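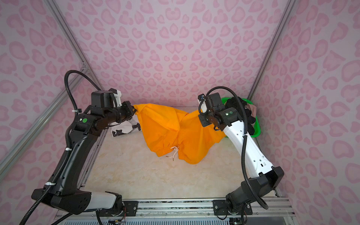

Sep 16, 2019

Damp morning, and the dye bench took an age to warm up, so I had a second cup of tea and wrote up the madder bath from the Canside wool properly. Skeins 12 and 16 have come out a lovely brick red. The rest are browner than I'd like - I let the pot creep past 56 degrees while I was chatting to Jerome about his April batch, and madder does sulk if you let it get hot.
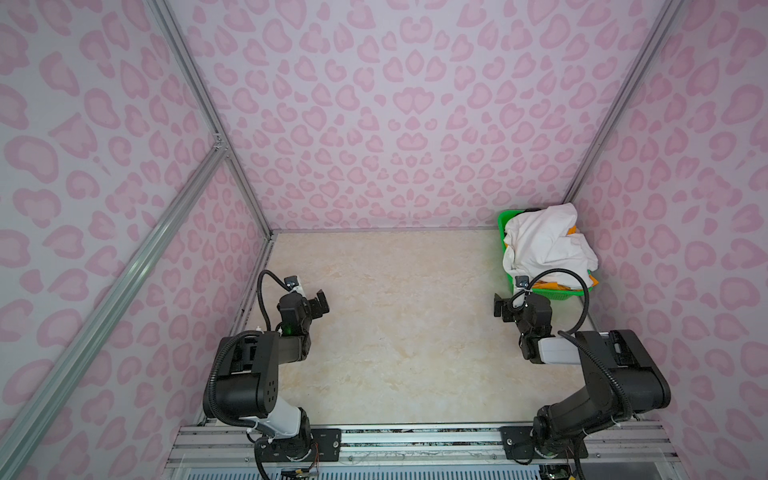 Does the alum need to be weighed fresh for every skein? One weighing per pot is plenty, as long as the wool is weighed dry first and the figure goes in the book.

I rinsed everything in rainwater from the butt and hung it in the passage. Next time I want to try a pinch of chalk, and I'd dearly like to see what a slow overnight soak does (start it after lunch, lid on, and leave it well alone!).

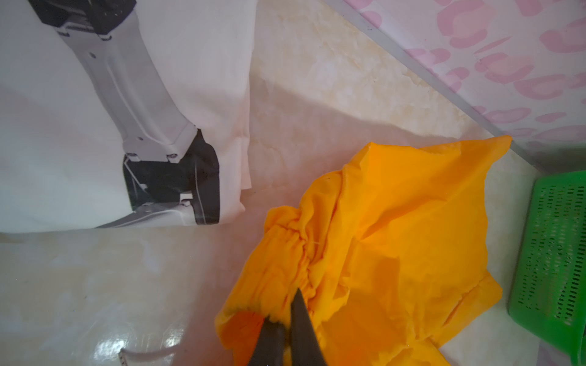 Maricel thinks the chalk is a waste with our tap water being so hard, and would sooner we spent the money on better root. She may be right, bless her. I'll do one pot each way on the next lot and label them this time.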